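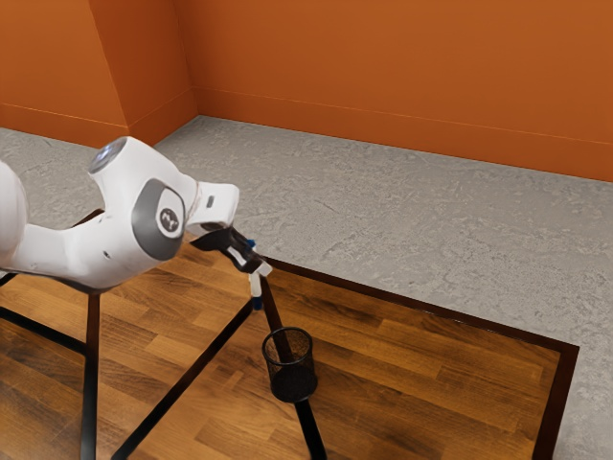 Toketti two-finger gripper, simulation model

Product code TK-1245
Supplied by Karville Controls
Format: download, single-seat or lab licence

The Toketti model is a simulated two-finger parallel gripper for people who want to compare end effectors before they buy one. It comes with a pen-and-cup test cell, a recorded set of test runs and the scoring script we use in our own comparisons. The cell is a plain one: a white arm, a wooden table, a mesh pencil cup and a pen in a room with orange walls and a grey floor. You can swap in your own table and objects.

We picked the pen task as the standard test for this range. A pen is slender, so a small error in the grip turns into a large error at the tip, and the cup opening leaves little room to hide it. Grippers that score well on blocks often score poorly with a pen.

What's included

Gripper model with collision shapes and joint limits
Light-coloured finger pads, with friction set as a separate value
Pen-and-cup cell, ready to load
2000 recorded runs, successes and failures both kept
Scoring script and a blank results sheet
Controller settings for position mode and force mode

Comparing it with the Grorkik

Most customers are choosing between the Toketti and the Grorkik three-finger hand. Regula Plattner ran both through the same cell in December, with 100 starting positions for each and no retuning between runs. The Toketti was quicker to close and easier to line up over the cup. The Grorkik held on better when the pen was picked up off centre, but its third finger fouled the rim when the approach was low. If your parts are long and thin, start with the Toketti. If they are round or come in mixed sizes, try the Grorkik first.

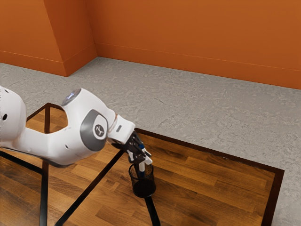
Can I use the Toketti model with a different arm?

Any arm in your simulator will work as long as it has a tool flange frame you can attach to. You will need to set the tool offset yourself and check the wrist limits, as the supplied settings are for the arm in the test cell.

Controller notes

Position mode is the default and is fine for the pen task. Force mode takes longer to set up. Start with the closing force low and raise it until the pen stops slipping during the lift. Emil Plattner's tuning notes are in the download, in the folder marked Ross, which is the name of our scoring script. Read them before changing the damping values.

The simulator step size matters more than most settings. With a coarse step the fingers chatter against the pen and the grip score drops for no good reason. If your results look much worse than the recorded runs, check this first.

Camera views

The cell has more than one camera, and each run is saved with every view. 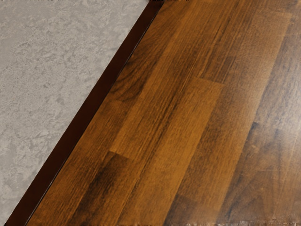
Views can be turned off one at a time in the cell settings if you are short of disk space. The scoring script only reads joint and object positions, so your scores will stay the same. For vision training, keep the views on and leave the floor and wood textures at full size. Reflections on the tabletop can be dialled down with the gloss value.

Requirements

Graphics card with 4000 MB of memory or more
Simulator with rigid body contact and a fixed step option
Keyboard and mouse, gamepad optional

Licence and support

The lab licence covers every computer at one site. Updates are free while the model stays in the catalogue. Support is by email and is handled by Ingeborg Gruber. Please send the run log and your controller settings with any question about grip scores.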